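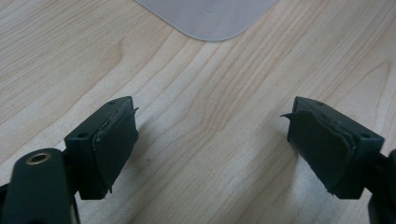 Tuesday, June. Hand-held unit 3, Pemdale bench.

Spent the morning on the pad rule, which currently reads "replace when worn." Three of us looked at the same fingers and gave three readings of worn, one of them "they've always been like that."

State of unit 3: both pads lifted along their edges, a torn flap at an upper corner on each side, lower rims ragged. By my reading that's a change. By the Torkar checklist it's a pass, as the checklist only asks whether pads are present. They are present.

Proposed wording for the Umik sessions, starting tomorrow:

- Look at both pads before the first grasp and again at lunch.
- Any flap you can catch with a fingernail: change the pad. Don't trim it. Scissors give you a pad with a new shape and no entry in the log.
- Change left and right together, even if one looks fine.
- Write the pad change against the episode number. "Sometime before lunch" has been used 11 times and I wrote most of them.
- Wipe the table between sets. Crumbs count as objects if the camera can see them.

Open: do we keep the episodes already recorded with tired pads? Marquez procedure says flag, don't delete. I'd go along with that, but the flag field takes 12 characters and "pads ragged, both sides" doesn't fit. Using PADWORN for now.

Stock: 2 pairs in the drawer, plus a bag labeled "good?" that I am leaving alone.

To do: print the new wording, tape it over the old one, order pads. Ask for a longer flag field again.

4:40, pads for unit 3 still not changed. The glue is at the other bench.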